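Travel Forum > Visas & Entry > Transit and Layovers
3 min read

Leaving the airport on a long layover: do I need anything besides my passport?

I'm so excited about this trip and I've already read way too much! I have a 45-day ticket with a long stop in Grorkeck on the way out, landing at 6 in the morning and leaving again at 9 at night. My passport is from a country that gets visa-free entry there for tourists, but the airline page only talks about "transit passengers" and I can't tell if that's me. I'd love to spend the day in the old town and eat everything. My bags are checked all the way through and I'm only carrying a day pack with one change of clothes.

posted by layoverlark 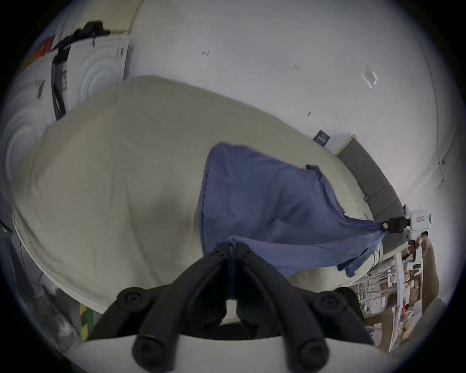 Does a visa-free visit still count if I'm only in the country for one day?

It counts the same as a longer stay. Once you go through passport control you're a visitor, and that day comes off your allowance, so keep it in mind if you plan to come back through later.

Now the fun part. I did this exact stop last June and loved it! Follow the signs for Arrivals and skip the ones for Connections (they split right after the long hallway, and it's easy to get swept along with the crowd). The officer asked where I was going next and wanted to see my onward boarding pass. I had it on my phone, but I'd print it too, my battery was at 5 percent by then.

Check your passport's expiration date against the entry rule for Grorkeck and also for wherever you're headed next. The two can be different, and the airline will go by the stricter one at check-in. If you were issued a visa for the second country, keep it handy, they may look at that as well. 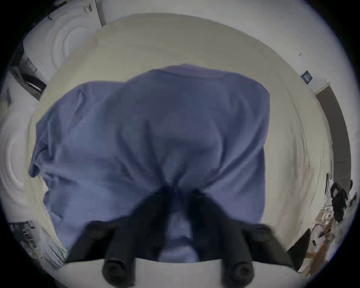
Give yourself more time for coming back than for going out. You do the exit stamp and then security all over again, and the evening line is the slow one. I took bus 198 from the old town and was back at the terminal by 5, which left plenty of time for soup and a very happy nap by the gate. Have a wonderful day there!

posted by kashyap_or_bust

Depends on the passport. Look it up on the consulate site, not the airline's.

posted by gate1523

Adding one thing to the great answer above! If your two flights are on separate tickets, you may have to go through passport control whether you want to or not, to pick up your bags and check in again. That happened to me on the way to Juver. Yours are checked through, so you should be fine, but look at the tag when they hand it to you and make sure it shows your final airport. And get the dumplings at the Sillano market hall, go early, they sell out!

posted by windowseat_wren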